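# Predicting Drops Before They Happen: Grasp Stability on a Cluttered Counter

Final project report, submitted 9 January 2025

## 1. What we set out to do

The original proposal, written in September when we were young, promised a system that would clear any kitchen counter. The project we are handing in predicts whether a simulated arm is going to drop what it has just picked up. Our advisor called this "a healthy narrowing." We called it other things, but the narrower question was more interesting than we expected.

The question is this: given the first moments after the fingers close, can a small model tell a stable grasp from a doomed one early enough to do something about it? The base system, Trikport, plans a grasp, closes, lifts, and hopes. We added a check between closing and lifting, and named it Asero because all the good names were taken by other groups.

## 2. Setup

All trials ran in simulation. The room, which the config files call Utport, has one marble-topped counter, a single arm standing next to it, and more art on the walls than any of us have at home. The objects are ordinary kitchen things: a wine bottle, a bowl, salt shakers, a pepper grinder, an apple, a sponge, utensils.

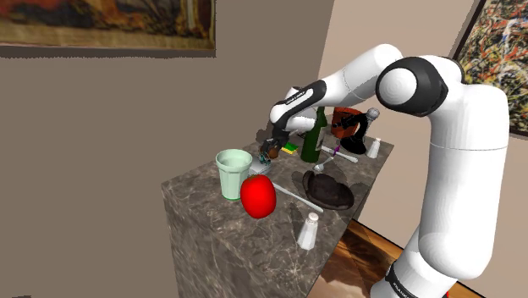 *Figure 1. Utport, with the gripper lowered among the objects and a small brown target between the fingers.*

Clutter matters here. With a bare counter, Trikport's planner can approach from wherever it likes. With a bottle in the way, it settles for approaches that are legal but awkward, and the awkward ones are where drops come from. We kept the layout crowded on purpose and moved objects by a small random amount before each trial.

Two views were recorded for every attempt: a fixed view of the room and a close view looking down past the fingers. Only the close view goes into the model. The room view was for us, so we could work out later what had gone wrong.

## 3. Method

Asero takes 16 consecutive close-view images, starting when the fingers stop moving, along with the joint readings for the same stretch. Each image goes through a small convolutional network. The outputs are stacked with the joint readings and passed to two more layers, which produce one number: the chance of a drop during the lift. If that number is above a threshold, the arm opens, backs off, and asks the planner for a different grasp.

Labels were free, which is the great joy of simulation. A trial counted as a drop if the object lost contact with both fingers before reaching the target height. We ran 2,000 trials and threw away every one in which the planner failed to reach the object at all. That left 1,078 usable grasps. We would like to say we expected to lose that many.

We held out 114 of the usable grasps for testing and did not look at them until the threshold was fixed. (We looked at them once before that, by accident, through a badly named folder. We then reshuffled the split and retrained -- it cost us a night.)

The comparison method, Peixoto, is a hand-written rule from last year's group. It checks how far the fingers closed and whether that matches the object's width. It has no learned parts and fits on half a page.

## 4. Results

Asero beat Peixoto on the test set, though by less than our midterm slides implied. Most of the gain came from round objects. A sphere can sit at a perfectly reasonable finger width and still be held too far above or below its middle, and a width rule has no way to notice. The close view does show where the fingers sit relative to the object, as with the rough brown sphere in the next figure.

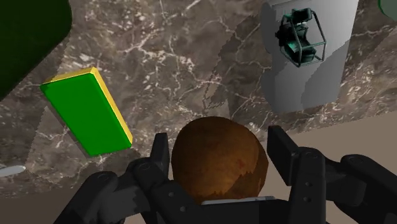
## 5. Where it fails

Flat objects are a problem. On the sponge, Asero is overconfident in both directions, and Peixoto does better. We suspect there were too few flat-object grasps in the training data, as the planner hated them and most ended up in the discard pile.

Shadows are the other one. In an early version, the network was leaning on the shadow of the gripper more than on the object. Turning the shadows off in the renderer made accuracy fall sharply, and that is how we found out. Varying the light direction during training helped. It did not fix the problem completely, and grasps near the counter's edge still get odd scores.

Finally, the check can be too cautious. With the threshold set low, the arm opened and retried the same object over and over until the trial timed out. It dropped nothing, so by our main metric this was a triumph. We added a retry limit.

## 6. Next steps

- Collect more grasps on flat and thin objects, which probably means fixing the planner first.
- Combine the two checks: Peixoto for flat things, Asero for round ones.
- Try shorter image sequences. We never tested whether all of them are needed.
- Rename the folders.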